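Ticket: Budget request for a second pair of hand-held grippers (soft goods, home sites)
Status: open, waiting on purchasing
3 min read

Opening this again because the old ticket got closed while I was still typing in it, sorry! Short version: I need to know what we're buying before the May order goes in, and I keep getting three different totals for what I thought was one shopping list.

What I asked for: 2 more hand-held grippers for cloth work. That's it. We have one pair already and it's booked solid, so anybody who wants to do blankets or throws on a sofa has to wait until the kitchen folks are done with it.

What came back: a quote from Votusel for the grippers, a quote from Kulley for the same grippers plus a bench arm (I did not ask for a bench arm), and a note saying the budget line only covers one of these things and would I please pick.

Tried so far:

1. Asked Kulley to take the arm off the quote. They did, and the price per gripper went up. I guess the arm was the reason for the discount. Fair enough, but we have no bench for it and no floor space either.

2. Asked Votusel about spare fingers. The fingers are what we go through. Last batch we burned 13 of them, mostly the tips wearing smooth on upholstery, and I had nothing in the budget for that, so it all came out of the travel line (which I heard about). Votusel sells them in bags of 50, no smaller. That's a lot of fingers, but the bag price is good and they keep forever in a drawer.

3. Checked whether the fingers from Brukico fit. They do if you swap the bolts. I did one side in an evening and it was fine, a bit more play than I like when you close it on thin fabric. For thick stuff you'd never notice. I wouldn't plan a whole year on them.

4. Wrote up lead times. Votusel says some 29 working days. Kulley wouldn't commit to a number on the phone and told me to watch my email, so I'm watching my email.

Update, same ticket, after lunch: somebody asked in the comments if we could get by with one extra gripper instead of a pair. I'd really rather not. Spreading a cloth is a two-handed job! With one gripper you pin a corner and then you're stuck dragging the whole thing around by that corner, and it bunches up on you. With two you can hold one edge and flick the other out, and the quick moves are exactly the part we're short on. So please keep the line at 2, and if money's tight, cut the carrying cases. We can use the bins we have.

Second question from the comments was the service plan. I'd skip it for the grippers (there's not much in there I can't fix with a hex key) and put the money toward the bag of fingers. If we ever do get an arm, different story, and then I'd want the plan from day one.

Where I've landed: Votusel for the pair, one bag of fingers, no cases, no plan. The Skála site can keep the old pair once the new ones show up, so they don't need their own line this year and can come off the sheet. Somebody with edit rights please do that, mine still says read only.

Still need: a yes or no on the bag of fingers, and the right cost code. The one on the form gets rejected every time I hit submit. I've tried it in two browsers and on my phone.

Last updated: May, 4:40 p.m.

Related tickets
Cost code rejected on equipment form
Brukico fingers: which bolts do I order?
Skála site: shared gear sign-out sheet
Replacing worn finger tips before they slip

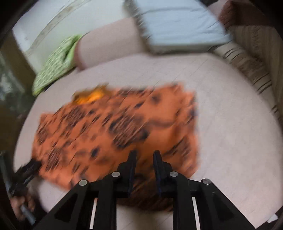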